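Herker bed-cloth set: grippers, setup and upkeep

This card covers the hand-held gripper pair used for the cloth handling recordings in the Herker set. The Stetik arm cell reads the same files.

Contents

The set holds 400 episodes of cloth handling on a bed. Each episode has two streams, one per gripper. Maintained by the Fadimach tools group.

Before a session

Open and close both grippers by hand. The yellow fingers should move freely and meet evenly at the tips. If one lags, loosen the finger mount, recenter it and tighten again.
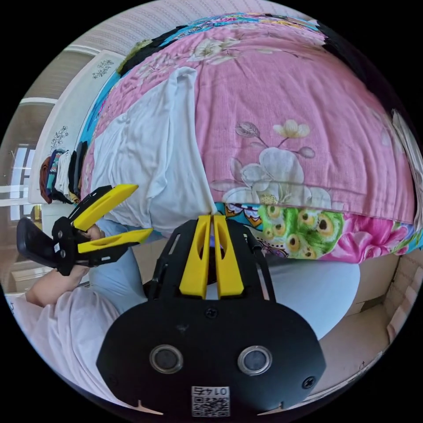
Fingers nearly closed on unit 0147, open on the second gripper.

Wipe the two round windows on the face plate with a dry lint-free cloth. Do not use solvent – it clouds the finger plastic. Check that the label under the windows is clean, then scan it. The number goes into the session log and must match the stream name.

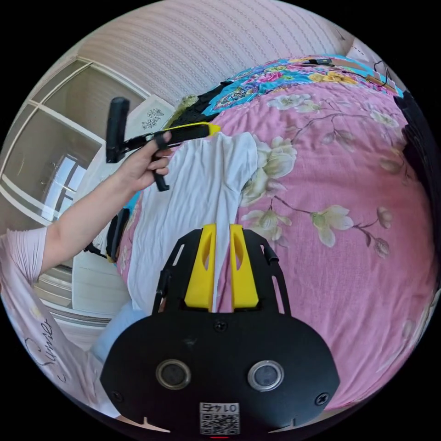 Known problems

Finger slots collect lint from cotton. Clear them every 39 episodes with a soft brush.

Finger mounts work loose after long sessions. In 9 episodes the fingers closed off center; these are flagged "offset" and left in the set.

Thin fabric can slip when only the tips hold it. Take a deeper pinch and lift slowly.

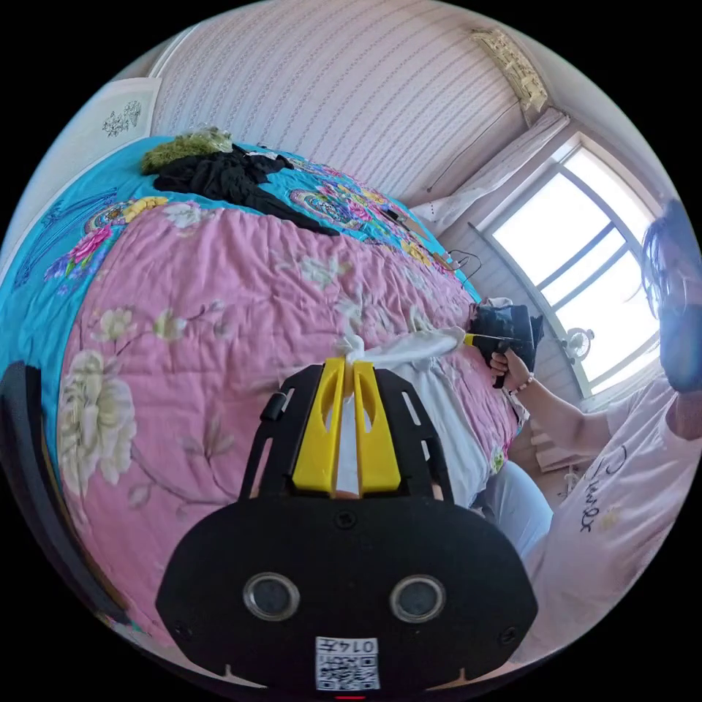 Worn fingers are replaced in pairs, never singly. Run the Lo calibration script after any swap and repeat it up to 3 times if the closing width drifts.

Changes

21st June – added the "offset" flag, corrected log names.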